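Disposable chopsticks

Disposable chopsticks are single-use eating utensils made of wood or bamboo and discarded after a meal. They are supplied mainly by restaurants, food stalls, caterers and takeout services, and are also sold in packs for use at home. Most are sold in paper or plastic sleeves. The length, shape and degree of finishing differ by region and price.

History

Reusable chopsticks have been used in East Asia for well over 2,000 years. The disposable kind is much more recent. In Japan, split chopsticks came into use in eating houses during the Edo period, and production grew in the nineteenth century when workshops began to use offcuts from the timber and barrel trades. Factory production spread through much of East Asia during the twentieth century, along with the growth of packaged meals and street food.

Outside Asia, disposable chopsticks first became common in port cities with Chinese and Japanese restaurants. They are now stocked by most general catering suppliers.

Materials

Birch, aspen, poplar, spruce and cedar are the woods most often used. Aspen and birch are pale, have little smell and split cleanly. Cedar and cypress are more expensive and are kept for formal meals. Bamboo is harder than most of these woods and can be made thinner without breaking. It grows back from the root after cutting, and in many markets it has replaced wood.

Types

Joined chopsticks are cut from a single piece and remain connected at the top until the user pulls them apart. The cheapest have square edges. Better grades have beveled corners or a groove along the join to help them split evenly.

Separate chopsticks are finished as two round sticks and packed together. They have no rough edge where a join has broken, and they may be smoother to hold.

Tapered chopsticks, narrow at both ends and thicker in the middle, are associated with Japanese tea meals and New Year meals.

Manufacture

Logs are cut to length, softened by steaming or soaking, and peeled into a continuous sheet of veneer. The sheet is stamped or sliced into blanks, which are dried, tumbled to remove splinters and sorted. Bamboo is split lengthwise, planed and cut instead. Sorting was once done entirely by hand and is still partly manual in smaller plants.

Some producers treat the blanks with sulfur dioxide to lighten the color and prevent mold. Several countries limit the residue that may remain in the finished product. A mill at Hernness, which made aspen chopsticks for export, sorted its output into 5 grades according to straightness and color. The lowest grade was chipped for fuel.

Packaging and storage

Sleeves may enclose the whole pair or only the eating end. Paper is usual for printed restaurant sleeves, while clear plastic gives better protection against damp. Full sleeves often include a toothpick. Wood and bamboo both take up moisture from the air, so cartons are kept off the floor and away from sinks and steam. In homes and small restaurants, chopsticks are commonly kept upright in a jar, cup or perforated holder.

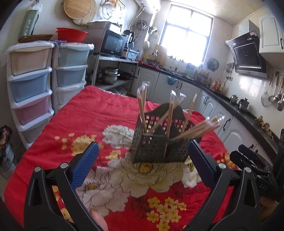 Reuse and disposal

Plain wood and bamboo can be composted, although whole sticks break down slowly and are usually chipped first. Plastic sleeves have to be removed beforehand. Used chopsticks have also been turned into particleboard, paper pulp and charcoal. A collection program in the town of Ellar gathered them from 59 restaurants and sent them to a board mill. Food residue was the main difficulty, and participating kitchens were asked to rinse the sticks before collection.

Washing disposable chopsticks for repeated use is generally discouraged. The surface is unsealed, and it roughens and holds moisture after washing. Unused pairs can be kept for later meals if they have stayed dry.
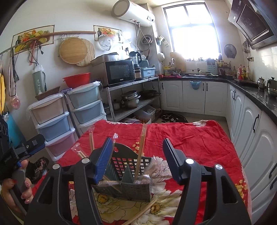 Photo: Szénási / Himix

Environmental effects

Criticism of disposable chopsticks has centered on the use of timber for a product with a very short life. Producers have replied that much of the wood comes from fast-growing species or from logs unsuitable for construction. The effect depends on the source of the wood, the energy used in drying and the distance the goods are shipped.

China introduced a consumption tax on disposable wooden chopsticks in 2006. Elsewhere, some restaurants have returned to washable chopsticks of plastic, metal or lacquered wood, and others hand out disposable pairs only on request.

Etiquette

Joined chopsticks are normally separated over the lap or close to the table. Rubbing the sticks together to remove splinters is considered impolite in Japan, as it may suggest that the host has provided poor utensils. A paper sleeve may be folded into a small rest during the meal. In both China and Japan, standing chopsticks upright in a bowl of rice is avoided for its association with funeral offerings.

See also

Chopstick rest
Cutlery
Bamboo processing
Food packaging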